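Thread: Can a machine tidy a playroom yet, or are we all still doing it

laurbench
Posted 7:40 am
My brother-in-law in Wusville swears he'll have a robot picking up after his kids by next March. He has put money on it. He also put money on the self-folding ironing board, so weigh that as you like. Where are we really? I run a small packing shop and have the same question about parts totes, with less applesauce involved.

dace_g
Posted 8:05 am
Depends what you call picking up. One known object, same spot every time, machines have been doing that since before I was born. Mixed junk in a tub is another sport.

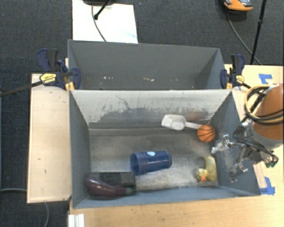

Mixed junk is hard because every item wants a different grab and the walls get in the way. Shape is half of it and location is the other half. The cup near the middle of the floor, fine, I'd trust a gripper with that. The little basketball is up near the right wall with the scoop handle running right to it, and the eggplant is lying across a black box, so go for one thing and you may well get two. My four-year-old handles this by tipping the whole bin onto the floor, and I have yet to see a robot show that kind of initiative.

flaltunik_fan
Posted 8:31 am
Disagree. Toys in a bin is close to solved. You don't need to be elegant, you need to retry. If it misses the cup it goes again. It isn't paid by the hour.

laurbench
Posted 8:44 am
It is at my shop. We tried an Olau arm for 17 shifts. 600 parts per shift was the promise and 155 was our best. Aigars beat that by hand before lunch with a radio going.

flaltunik_fan
Posted 8:52 am
What were the parts?

laurbench
Posted 8:58 am
Rubber gaskets, in bags. Clear bags.

flaltunik_fan
Posted 9:01 am
Well, yeah. Clear bags. You might as well have asked it to pick up fog.

laurbench
Posted 9:03 am
The gaskets come in bags. I don't get a vote.

thangp
Posted 10:20 am
Both of you are right, sorry. Picking is decent now. Putting away is where it dies. Out of the bin and then where? My kids' duck lives in the tub, except when it lives in the freezer.

dace_g
Posted 10:26 am
Why the freezer

thangp
Posted 10:27 am
It's a penguin this week.

laurbench
Posted 10:41 am
Forwarding this to Wusville. He says he's still in, and wants to know if it does stairs.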